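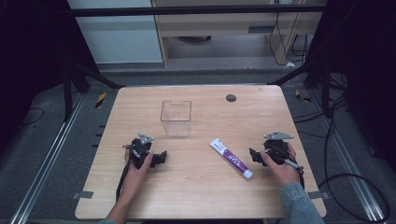 The Cheap Part Was the Robot

What I learned from a year of trying to buy one arm's worth of automation

2018-02-08

I keep a spreadsheet called "wish list" and I'm a little embarrassed by how old it is. The top line, for ages, just said "arm." One word, one price, copied off a quote from Burent and never looked at again. If you've ever tried to get a small packing business to pay for equipment, you probably have a line like that too.

We're a contract packer, which means other people send us their toiletries and we put them in boxes, tubs, gift sets, whatever the season calls for. Toothpaste tubes into clear containers, mostly, if you catch us in a busy month. It's fiddly work (tubes roll, tubes slide, tubes turn up at every angle going) and I'd wanted a machine to share it with us for longer than I'd like to admit.

So last May I finally sat down and did the budget properly, and oh boy, did that spreadsheet grow.

Start with the hands

I had always assumed you buy the arm and the gripper comes along, like tires on a car. Nope! The arm is one vendor, the gripper is another, and the mounting plate that goes between them is a third thing that you forget until somebody asks you for the hole pattern. Burent makes a lovely arm. Vernari makes the grippers we liked. Neither of them sells the bit of metal in the middle.

The other surprise was that the Vernari people wanted us to start with hand-held grippers, the kind a person works at a table. You sit down with one in each hand and do the job with jaws where your fingers would be. I thought it was a gimmick for all of five minutes. Then I tried to pick up a tube of toothpaste with one and realized I had been about to order the wrong fingers.

I can't recommend this enough. Get a pair of hand-helds on loan, put your real product on a real table, and have the people who do the job now have a go. A tube is wide and flat at the crimp and has a stubby little cap at the other end, and which end you grab changes everything that comes after. My crew had opinions within minutes. I had opinions too, but theirs were better.

We borrowed ours for 10 days and paid a deposit, which we got back. Put the deposit in the budget anyway. Money that comes back in spring is still money you don't have in winter.

Now the boring lines

Here's where my one-word wish list fell apart. I went through the quote from Innes, the outfit that puts whole cells together, and I typed in every line I hadn't thought of. Aluminum rail. Uprights and a crossbar. Cable, so much cable, and something to keep it off the floor where people walk. Floor tape. Dark curtains for the sides, if your cameras are fussy about light, and ours were always going to be.

The table deserves its own paragraph. I had us down for a fancy custom bench and we ended up pricing a plain wood-topped one with a grommet hole for the wires. It does the same job. There's a strip of grey tape across the edge at each front corner, and when the table gets bumped you shove it back. I was quoted $3,000 for the custom version and I still get a bit warm when I think how close I came to signing.

My favorite line in the whole sheet is $169 for spare containers and product to practice on. Please budget for things to drop! You can't learn anything from a tube you're scared to squash, and your customer will not be thrilled if you practice on theirs.

Who's going to run it?

I put this off because it's the line with people in it. Somebody has to set up the table in the morning, work the grippers while you're trying things out, and decide when a pick is good enough. That was three people for us, on and off, and none of them stopped being needed on the packing floor. I hadn't budgeted a cent for it. Next time I'd put staff hours at the very top of the sheet, above the arm.

Training is a separate line again. Kornitz ran ours, and I'd assumed it was one visit. The first quote had one visit. The second, after they'd seen our mix of products, had 3, and I grumbled and paid, and I was glad of every one of them – mostly for the questions we didn't know to ask the first time.

Lease, buy, or wait

I wish I had a grand answer for you. We leased the arm and bought the grippers outright, on the theory that fingers wear and get swapped and I didn't want to have a phone call about it each time. A friend in the same business did it the other way around and seems perfectly happy.

What I would do is ask for the quotes in pieces, even if the salesperson sighs at you. Arm, grippers, plates, frame, table, cable, curtains, training, spares. Then leave two or three blank rows underneath. Mine are filled in already, and last week I had to add another one for replacement cables.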